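How to Touch Up Stone Chips on Your Car at Home

If you drive on the highway at all, you have stone chips. The hood and front bumper catch most of them, and the leading edge of the roof gets a few too. I love this job! It costs very little, you can do it in an afternoon, and a front end that looked tired starts to look cared for again.

My own daily is a Mockus hatchback with 355 chips in the paint by my last count (I counted them one rainy Tuesday, with a marker and far too much coffee), so I've had plenty of practice.

What you'll need

Touch-up paint in your factory color code
Clear coat, if your paint is a two-stage finish
Car wash soap and two buckets
Isopropyl alcohol or a wax and grease remover
Fine artist's brushes or micro applicators
1,000 grit wet-and-dry paper, plus something finer
Polishing compound and a soft foam pad
Lint-free cloths

I use the Drerkau touch-up kit, which comes with the color and the clear in separate bottles. Wullby makes a pen that's handy for tiny marks, but I find a loose brush much easier to control on anything bigger than a pinhead.

Find your paint code

Look for a sticker in the driver's door jamb, under the hood or in the trunk. Silver and white cars can have several close shades for the same model year, so go by the code and forget the color name. Put a dab on a piece of card, let it dry and hold it against the fender in daylight before you commit.

Step 1: Wash and degrease

Wash the whole panel, rinse well and dry it. Then wipe each chip with alcohol on a clean cloth. Old wax hides in the edges, and paint won't stick to it.

Step 2: Check for rust

Get down close with a flashlight. If you see orange, scrape it gently with the tip of a craft knife until you reach clean metal, then dab on a little primer and let it dry fully. Chips on a plastic bumper can't rust, so you can skip straight to color there.
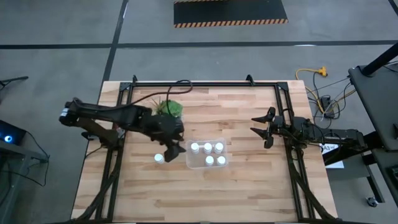
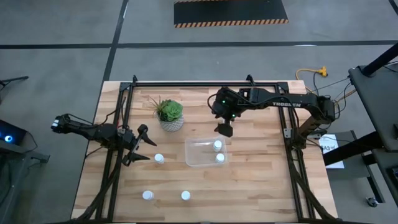
Step 3: Dab in the color

Shake the bottle for a good 2 minutes. Load just the tip of the brush, touch it to the middle of the chip and let the paint flow out to the edges by itself. Don't brush it like a fence! Thin layers are the secret, and you'll probably want three. Leave each one to dry as long as the label says.

Step 4: Add the clear

Same method, one small drop at a time, until the repair sits slightly proud of the paint around it. Now walk away for 8 days. I know, it's torture, but soft clear coat will drag and dull when you sand it.

Step 5: Level and polish

Wet the paper, wrap it around a pencil eraser and take tiny strokes on the high spot only. Move to the finer grit, then bring the shine back with compound by hand.

Keep off sharp body lines, where the clear is thinnest. After that, wax the panel and go for a drive. The canyon road out of Brarkerura is my favorite test run, gravel trucks and all.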